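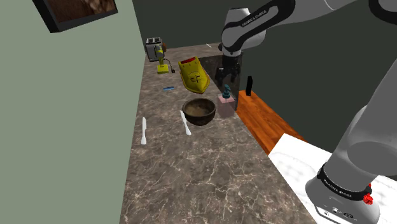

What is in the Murnby recipe list?

The list has 348 home recipes for bread, soup and simple cakes, typed from handwritten cards and kept in one plain text file.

About the data

Each recipe has 5 fields: title, ingredients, steps, servings and notes. The notes field may be empty. Old spellings in the titles were kept, but in the steps we corrected them, so that a search for "dough" finds all the dough.

Amounts are in cups and spoons, as on the cards. Where a card says "a glass", we did not change it to cups, because the size of the glass is not known to us.

Files

murnby_recipes.txt is the full list
murnby_units.txt has the short forms of the units
CHANGES has the history since the first version

How to read it

Recipes are separated by one blank line. The file is UTF-8. The Wekident reader opens it without any settings. In Cassim you must first set the separator to "blank line", otherwise it takes the whole file for one very long recipe.

Known problems

Over 20 recipes have no oven temperature. The cards say only "hot oven" or "slow oven", and we left these words as they are. In 4 recipes the last step could not be read and is marked [unclear].

Corrections are welcome. Please give the title of the recipe and the line you want to change. The next version is planned for May.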